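## Shared Kitchens: Tableware and Counter Care

The Residents' Office at Acheampong House has completed its July review of the shared kitchens. The review covered tableware, counter space and the storage of lids and condiments. Residents are asked to read the following notes before the new arrangements take effect.

The house holds 729 pieces of tableware across all floors. Most of the older plates are white ceramic with a scalloped rim and pink flowers. They remain in good service and will not be replaced this year. Where a floor has lost plates through breakage, plain white ones from Gudent will be supplied, and residents may find both kinds in the same cupboard for a time.

Scalloped rims chip more easily than straight ones, particularly when plates are stacked in a hurry or slid across the counter. Plates should be lifted with a hand under the rim and set down flat. Stacks should be no higher than the cupboard divider. A chipped plate should be wrapped in newspaper and left in the gray bin by the service door — please do not return it to the shelf.

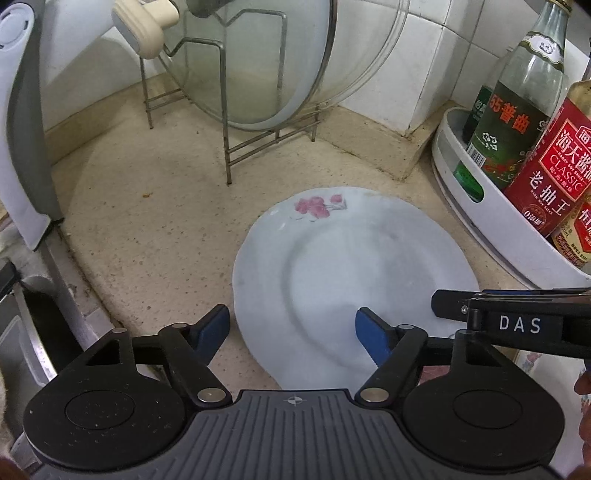
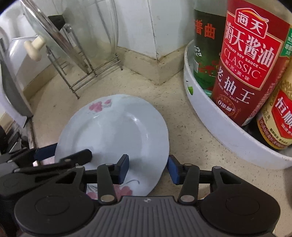
Condiments may stay on the counter if they are kept together on the turntable provided. Bottles of soy sauce, vinegar and oil should be wiped at the neck after use and returned with the cap closed. Items that need refrigeration after opening must carry a name and room number. Unlabeled jars will be removed at the end of each month.

Pot lids belong in the wire rack, standing upright. Glass lids should be allowed to cool before they are washed. The tiles behind the counter are cleaned under the Stetell contract, but the counter itself is the responsibility of whoever cooked last. A damp cloth is sufficient for the speckled surface, and scouring pads are not permitted on it.

Evening use has grown, and the period after 6 p.m. is now the busiest on every floor. Residents are asked to clear their dishes within 15 minutes of finishing a meal.

Requests for replacement plates should be addressed to Ama Agyeman at the Residents' Office. Please state the floor and the number of pieces required. Deliveries from Fekurier are received in the morning, and new tableware will be placed in the kitchens the same afternoon.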